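4. Data collection and evaluation

4.1 Setup

All episodes were recorded at a single station, which we refer to as the Plondaria station. It has a round white table within reach of two white robot arms. The arm used for picking carries a black two-finger parallel gripper. The height of the table was fixed at the start of the project and was not changed. The position of each arm base was measured once before recording and checked again at the end of each month.

The task family is called table snack sorting. At the start of an episode the table holds a mix of food items, packaging, cutlery and containers. The policy is given a short written instruction, such as "put the spoon in the bin" or "move the bag next to the plate", and has up to 90 seconds to carry it out. Objects that the instruction does not mention are left on the table on purpose. A policy that knocks them over, drags them or picks them up by mistake is marked down, even when the named object ends up in the right place.

We chose this task family for two reasons. The objects differ a great deal in how they should be held. A bag of loose food changes shape when the fingers close on it, a biscuit breaks if it is squeezed too hard, and thin cutlery lies so close to the table that the fingers must almost touch the surface to get under it. The second reason is cost. The objects are cheap to replace, and a new layout can be set out in under a minute, which kept the time between episodes short.

4.2 Demonstrations

Demonstrations were given by teleoperation. The operator moved a pair of small leader arms and the robot arms copied the joint angles. Four operators took part. Each was given a sheet with the starting layout and the instruction for the next episode, but no advice on how to grasp any object. Early in the project we had tried giving such advice, and the resulting demonstrations were so alike that the trained policy had little idea what to do once it left the usual path.

The final training set, which we call Lesero, holds 3,074 episodes. Of these, 1,818 involve at least one soft or easily broken object. The remaining 1,256 use only rigid objects. Episodes in which the operator gave up were removed. Episodes in which the operator made a mistake and then put it right were kept, and the correction was marked in the log with a start and an end time.

Layouts were drawn from a generator written for this study. It picks between four and nine objects, gives each a position and a rotation, and rejects any layout in which two objects overlap unless one of them is a plate or a bin. Operators placed objects by eye from the printed layout, so the true positions differ from the planned ones by up to two or three centimetres. We did not try to remove this error. The planned layout is never shown to the policy and is used only to make sure that the test layouts are not repeats of the training ones.

4.3 Where grasps fail

Before training any policy we looked through the correction marks in the logs to see which moments gave the human operators trouble. Bags were the most common cause. Operators tended to lower the gripper over the middle of the bag and close it, and the fingers would gather up film with nothing behind it. The bag then slid out during the lift. Those who did well pressed down a little first and closed the fingers more slowly. Cutlery came next, mainly when a handle pointed straight at the arm base and the wrist had to turn a long way to line up with it.

Crowding mattered less than we had thought it would. Plates and bins near a target slowed operators down but rarely led to a failed grasp. The exception was a target close to the far rim of the table, where the arm has less room to approach at a slant and most operators came in from straight overhead.
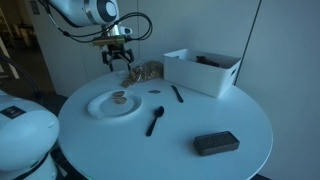
What does the gripper policy need in order to pick up a soft bag without dropping it?
A slow close and a measure of how far the fingers have travelled. With both of these, the policy can tell a grip on the contents from a grip on empty film before it starts to lift.

Figure 1. The picking arm over the table, its gripper open just behind the plate, with a clear bag of granola or mixed nuts beneath it.

The question above was put to us by several early readers, and the short answer is the basis of the method in this section. We call it delayed lift. The base policy, Mokoena, predicts a sequence of arm and gripper commands from camera images, joint angles and the instruction. Delayed lift adds a small check between closing the gripper and raising the arm. The check reads the finger opening over the last half second, along with the current drawn by the gripper motor, and returns a single score. If the score is under a set threshold, the arm stays where it is, the fingers open slightly, the wrist drops by four millimetres and the gripper closes again. No more than 2 such repeats are allowed. After that the arm lifts whatever the score may be, so that the episode cannot stall.

The check is a network with two hidden layers. It was trained on 1,645 gripper closures cut from the Lesero episodes, each labelled as held or lost according to whether the object was still between the fingers one second after the lift began. Labels were first set by a rule based on finger opening and then looked over by hand. Arwel Rowlands did the hand check and corrected the rule wherever the video disagreed with it. Most of the corrections were for thin cutlery, where the fingers are nearly shut even when the grasp is good.

4.4 Test procedure

Each policy was tested on the same 60 layouts, none of which appears in the training set. Half of the layouts name a soft or easily broken object as the target and half name a rigid one. The order of the policies was shuffled within each layout, so that wear on the objects and changes in room light would not favour any one of them. The person resetting the table was not told which policy would run next.

An episode counts as a success if the named object is at its goal when the time runs out and no other object has moved by more than five centimetres. Biscuits must also be whole. Where a bag was the target, we checked that it had not been torn and replaced it if it had.

Three policies were compared. The first is Mokoena without any check. The second is Mokoena with a fixed pause of half a second before the lift, to find out whether waiting alone explains any gain. The third is Mokoena with delayed lift.

4.5 Results

Without a check, Mokoena succeeded on 35 of the 60 layouts: 22 with rigid targets and 13 with soft or easily broken ones. The fixed pause brought this to 37, with the two extra successes both on soft targets. Delayed lift succeeded on 46, of which 23 were rigid and 23 soft. The gain therefore falls almost wholly on the soft targets, and little of it can be put down to the pause.

Delayed lift costs time. A single repeat adds 1.4 seconds, and the policy used at least one repeat in 19 of the 60 episodes. No episode that would otherwise have been a success ran out of time because of the repeats.

We looked at the 14 failures that remained with delayed lift. In six, the arm went to the wrong object and the check had no part in the outcome. In four, the grasp was sound but the object was released too early over the bin and landed on its edge. Two biscuits were broken, both during the second close, when the extra drop of the wrist pressed them against the plate. The last two were handles that the fingers never reached. The broken biscuits point to a plain weakness in the method: the drop of four millimetres is the same for every object, and on a hard surface there may be nowhere for the fingers to go.

To see how much the threshold matters, we ran the 30 soft layouts again with it set higher and lower than the chosen value. The lower threshold gave 18 successes and the higher one gave 22. With the higher setting the arm often repeated a grasp that was already good, and on bags this sometimes pushed the contents to one end and made the lift harder.

A smaller trial was run at a second station, Zirkosska, which has a different camera position and a square table. Only the check was carried over and the base policy was trained afresh on local data. The check was used as it stood, with the same threshold. On 20 soft layouts the base policy succeeded on 9 and the version with delayed lift on 14. The grippers at the two stations are of the same type, and we have not tested the check with any other. A gripper with softer finger pads would give different current readings, and we expect that the check would have to be trained again before it could be used there.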